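# Why does cloth crease?

Take a clean T-shirt out of a drawer and it is usually flat. Take one off the bedroom floor and it is full of lines and bumps. Those lines are called creases, and the smaller ones are often called wrinkles.

## What cloth is made of

Most cloth is made from thread. Look closely at a tea towel and you may see threads going up and down, with others going across, over and under. This is called weaving. T-shirts are different. They are knitted, so their threads are made into tiny loops.

Each thread is made of even thinner hairs called fibres. Cotton fibres come from a plant. Wool fibres come from sheep. Polyester fibres are made in factories.

## What happens when it bends

When you scrunch up a piece of cloth, the fibres bend. Some spring back when you let go. Others stay bent, and that leaves a crease. Cotton and linen crease easily. Wool is springier, so a woolly jumper can be squashed into a bag and still look fairly smooth afterwards.

Heat and water make creases worse. Damp fibres can move more easily, and when they dry they keep the shape they were left in. A shirt left in a heap after washing will dry with the shape of the heap in it.

## Getting it flat again

The same thing works the other way round. A hot iron and a little steam let the fibres move, and the weight of the iron presses them flat. Irons are a job for a grown-up.

You can do a lot with no iron at all. A bed is a good place for it, as there is plenty of room to spread things out.
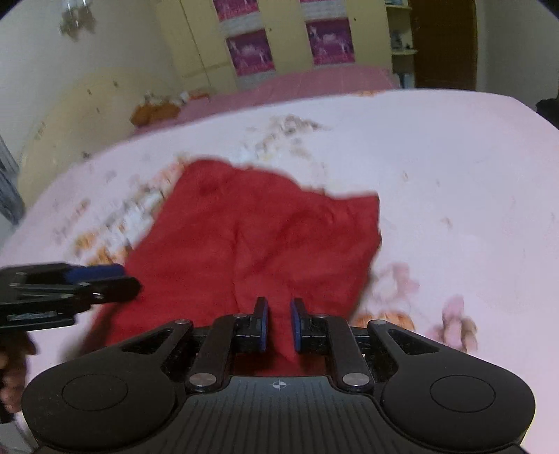

*A wrinkled red cloth on a pale pink sheet.*

1. Lay the cloth on the bed.
2. Find two corners and pull them gently apart.
3. Smooth from the middle to the edges with your hands.
4. Fold it in half, then in half again.

## Try it yourself

Ask for an old cotton hanky and a woolly sock. Squeeze one in each hand for as long as it takes to count to 327, then put them both down. Which has more creases? Leave them overnight and look again in the morning.

**Words to know**

**Fibre:** a very thin hair that thread is made from.

**Weaving:** making cloth by crossing threads over and under.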